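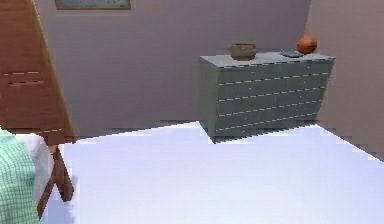 Safety rules for a bedroom tidying robot: what we learned in our simulated room

Project report, Kleinschmidt group, Lirnmont
28th September

1. What we wanted to find out

Our project asked a simple question: if a robot is going to work in somebody's bedroom, which rules should it follow, and can those rules be tested before any hardware moves? We did all of our work in simulation, using a rendered bedroom with a bed, a wardrobe and a chest of drawers. The room became our favorite test room very quickly!

2. Writing the rules

Our first draft was far too long, and half of it was wishes. "Be careful near the bed" sounds fine until you try to check it. We rewrote everything so that each rule had a limit we could measure and a clear pass or fail. These are the ones we kept:

Rule A. Stop before contact with any soft surface unless the task names it. Pillows and blankets count as soft surfaces.
Rule B. If an object can't be identified, leave it where it is and report it. The flat dark gray thing on top of the dresser was perfect for this one - it could be a phone or a remote, and a robot shouldn't guess.
Rule C. Treat anything round as able to roll. The orange ball on the dresser got this rule added.
Rule D. Keep 30 cm clear of the bed while carrying a load.
Rule E. Log every stop with its cause, in words a person at home can read.

3. Test runs

We ran 1,695 trials in the Anska planner, with 600 of them set aside for Rule B alone. Rules A and D gave us the most trouble, and they sometimes pulled against each other when the bed left only a narrow path. We fixed this by ranking the rules, with A always first. It was a really exciting week when the stop logs finally started to make sense.

4. What we would do differently

We should have ranked the rules in March, when we wrote them. We would also get 2 people to score the logs separately, so that unclear wording shows up early. Next we want to try the same list on the Dinport kitchen room, where Rule C will have plenty to do.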